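Premerik Residents' Association
Minutes of the general meeting held on 2023-08-29 in the ground floor meeting room

Present: Janaka Kumarasinghe (chair), Nusrat Sultana (minutes), and 30 residents as per the signing-in sheet.
Apologies: received from flats 9 and 17.

1. Minutes of the previous meeting
Agreed as correct, with one change. Under item 5, "rear gate" should read "side gate". Signed by the chair.

2. Matters arising
The side gate closer has been adjusted and now shuts without slamming. The lamp over the bin store is still out. Nusrat has reported it twice to the managing agent, Dissanayake, and has a job number but no date.

3. Money
The balance at the end of July was £1242. One bill is outstanding, £802 to Jutex for clearing the gutters on the north block. Residents from the north block confirmed that the work had been done, although a short length above the bike shed still drips at the joint. Agreed to pay the bill once Jutex has been back to look at the joint.
Action: Janaka to ring Jutex.

4. Meeting room
The room was booked on most evenings through the summer. There was a long discussion about the charge for private bookings. Some residents felt it should stay as it is for people who live in the building and go up for outside groups. Others said two rates would be hard to check. It was put to a show of hands and the single rate was kept.

Hirers are asked again to wipe the tables down and to stack the chairs no more than four high. Felt mats are in the cupboard under the sink and should be used for hot dishes and the tea urn. 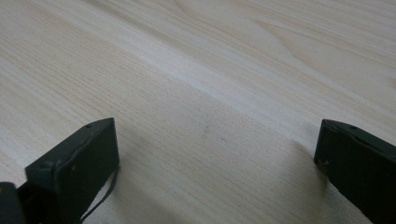

Table top, meeting room.

The kitchen tap was raised by flat 22. It needs a new washer and Janaka has one.

5. Bicycles
Seven bicycles in the shed have no tag. Notices will go on them for four weeks, after which they will be moved to the space behind the boiler room. A resident asked that nothing be given away until the students are back, and this was agreed.
Action: Nusrat to write the notices.

6. Parcels
Parcels are still being left on the stairs. Sorkitz have sent a quote for a set of lockers by the front door – the larger size would cover part of the noticeboard. The meeting liked the idea but not the position. Sorkitz to be asked whether the lockers could go on the opposite wall, next to the meters, and whether the price includes fitting.
Action: Nusrat.

7. Garden
The plum tree has been propped. Watering rota for the raised beds to carry on until the weather turns. The hose must be wound back on its reel, as it was left across the path twice in August. Flat 4 offered spare bulbs for the front border – thanks were given.

8. Any other business
Noise from the lift motor at night, top floor. Dissanayake to be asked for the last service report.
Flat 11 has found a set of keys with a green fob. They are with Nusrat.

Date of next meeting to be put on the noticeboard. The meeting closed at 8.50 pm.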